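Questions about the equipment request for the Pasach bench, collected by Rekha Joshi and last changed 2022-12-25. If yours is missing, send it to her before the order form goes out.

## Buying

**Why are hands on their own line, apart from the arms?**
They wear faster and get swapped more often. Martim Bastos wants to be able to change supplier for the hands without reopening the arm contract.
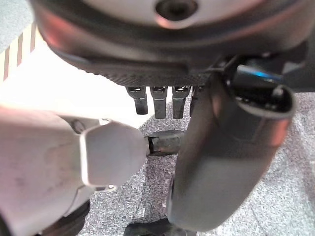
*Fingers and a pale arm segment close together, speckled floor behind.*

**How many spare fingers are we asking for?**
Five. Revley and Michiels both quoted for that quantity, and delivery from either is almost 30 days.

**Can we reuse the old wrist mounts?**
Only if the bolt pattern matches. Apinya Phuthong is checking. If it doesn't, adapter plates are $136 each and come out of the same line.

**Do we have to budget for working clearance?**
Yes. Two hands over one white surface take up more room than the catalog footprint suggests. Measure with the fingers open and the arms at full reach, then choose the table. 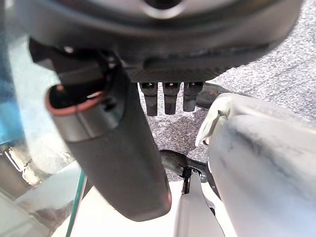
## Running costs

**What goes under consumables?**
Finger pads, screws, cleaning wipes, and the things being handled. Towels and packaged goods are bought locally and don't need a quote. We set aside $426 for the first order.
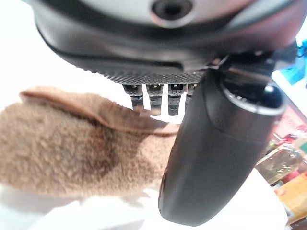
*Brown towel on the white tabletop, packages along the right.*

**Is a service plan included?**
Not yet. Briko offers one, but Jaruwan Wattanapong would like to see the parts price list first.

**Who signs?**
Tassanee Panyasiri, for anything on this page. Send her the quote and the part numbers together.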